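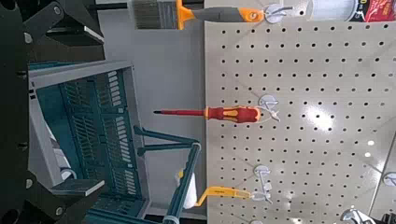 Hi everybody, thanks for sticking around for the last slot before lunch. I'm Catalina Lagos, I work on manipulation at Ormont, and I'm going to talk about hooks. (pause, let them laugh or not)

So the short version. We wanted a policy that can take tools off a pegboard and put them in a basket, and we wanted to know which camera view it leans on when it does that. We call the setup Pralis. The question came out of an argument I had in October with my co-author Živković, who was sure the wrist views were dead weight until the last bit of the reach. I was sure they weren't. We were both a little wrong, which makes for a better talk!

Say this slowly: the trick is view dropout. While we train, we blank one camera at random for a stretch of the demo, and the policy has to cope with what's left. Then at test time we blank them on purpose and see what breaks.

Next slide, the head view. Point at the handles — putty knife, screwdriver, roller, trowel, all hanging down from their hooks, with the basket right in front of the stand. From up here you get the whole layout, and picking which tool to go for is easy.
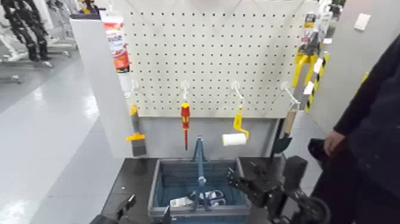 **PART 2: WHAT THE HEAD CAMERA MISSES**

Okay, so what don't you get from up there? Depth at the hook. A tool has to come up and out before it comes toward you, and if the policy pulls too early it just drags on the wire. We ran 40 trials per condition. With every view on, 30 of them ended with the tool in the basket. Blank the wrist views for the final approach and we're down to 3. I stared at that 3 for a whole afternoon and then reran it, and it came back the same.

(Somebody will ask if it's the blank input itself that upsets the policy. Good question, and no, we trained with blanks, so it has seen plenty of them. Backup slide 2 has the control.)

The part where Živković was right: early in the reach, you can lose the wrist views and hardly notice. The part where I was right: they start to matter sooner than he thought, well before the fingers get to the handle. Go to the wrist slide now. Fingers wide open, nothing between them yet, and you can already see the white disk where the roller's hook meets the board. I love that disk. It's a lovely fat landmark and the attention maps light up all over it.

Also mention the glare on the board. Don't skip it, the Zerkex folks asked me last time. We left the lights alone and we haven't tested other lighting, so I can't promise anything there.

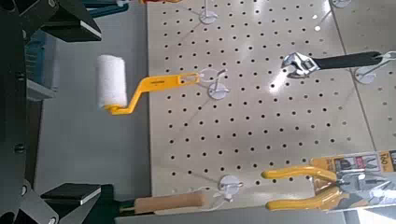 ## Stuff I'd do differently

More hook types, for sure. Ours are too much alike, and I suspect the policy has a soft spot for them. I'd also drop views on a schedule tied to distance from the board, where we just rolled dice. And I'd log the failed grasps properly from day one — we went back and labeled them by hand and it was miserable.

If there's time, play the clip of the trowel run. If not, go straight to thanks and leave the contact slide up for questions.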